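# Wiping down white furniture without leaving smears

I share a work room with a few other people and nearly everything in it is white, which looked lovely for the first fortnight. Then came the tea, the biro, the greasy patches on the backs of the chairs where everybody grabs them to pull them out. I've tried all sorts since then, and this is the method I've ended up with. It isn't clever but it works on painted wood and on our big table, and you can do the lot in up to 25 minutes if you don't stop to chat (I always stop to chat).

## What you'll need

- Two dark cloths, one for wet and one for dry
- A bowl or bucket that holds a litre or so
- Warm water
- A small squirt of washing-up liquid - I use Rilo because the corner shop has it
- An old soft toothbrush for the slats

You'll notice I said dark cloths. Ilona Győri, who had the desk by the door before me, swore by white ones so you could see the dirt coming off, and I do get the appeal. But mine went grey after a month and I felt guilty every time I looked at them. Navy or charcoal hides a multitude of sins. Go for something towelly with a bit of fluff to it, as the flat shiny sort just pushes the grime about.

## Getting the cloth right

Put 500 ml of warm water in the bowl and add the washing-up liquid. A squirt, mind - if you've got a head of foam like a bubble bath, tip half of it away and top up with plain water. Too much soap is where most smears come from.

Dunk the first cloth, then wring it out until it stops dripping. Then wring it again! It should feel damp and no more than that. Painted wood hates sitting wet, especially around the joints, and I've a stool at home with bubbled paint to prove it.

Now for the bit I got wrong for years, which is how you hold it. I used to fold mine into a neat square like my mum does. That's fine for a flat table, but on a chair I'd rather bunch it up so there's a good thick wodge in the middle and the loose bits can flop over the edges.

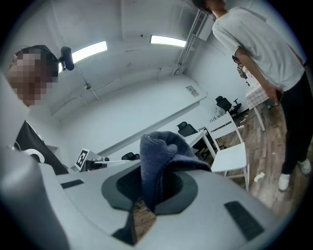
A bunched cloth gets into corners that a square one skates straight over, and you can keep turning it to find a clean bit. When there aren't any clean bits left, rinse and wring again.

## Chairs first, top to bottom

Pull the chair out into a clear bit of floor so you can get all the way round it. Start with the top rail, because that's where the hands go and so that's where the muck is. Press the cloth on and work along from one end to the other, letting it hang down over the slat underneath so that gets a bit of attention too. Two passes are usually enough. Go over the front, the top edge and the back of the rail, and don't forget the underside, which can be properly sticky. 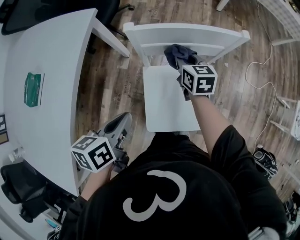
*Doing the top rail of the white chair, with the cloth bunched over it.*

Next do the lower slat, then the seat, then the legs. If there's a line of grey where the slats meet the uprights, dip the toothbrush in the bowl, tap it dry and give it a gentle scrub. Wipe straight after.

For pen marks I leave a damp corner of the cloth on the spot for a minute and then rub in little circles. Please don't use the scratchy side of a washing-up sponge. It takes the ink off beautifully and the paint along with it.

## Then the table

Clear everything off first, even the little bottles and bits of paper you're tempted to wipe round. Change the water, then work in long strokes from the far side towards you. If your table has a curved edge, follow the curve with the cloth in one go and you won't get those little stop-start marks.

Office chairs I leave until last. The arms get a quick wipe, and the castors get the hair pulled out of them when I can face it.

## Drying off

Go over everything with the dry cloth while it's still slightly damp. I skipped this step for ages and then moaned about streaks - well, there you go. After that, leave the chairs standing clear of the table for 17 minutes or so before anyone sits down in pale trousers.

Cloths go in the wash at 40 with no fabric softener, as it leaves a film that ends up back on your furniture.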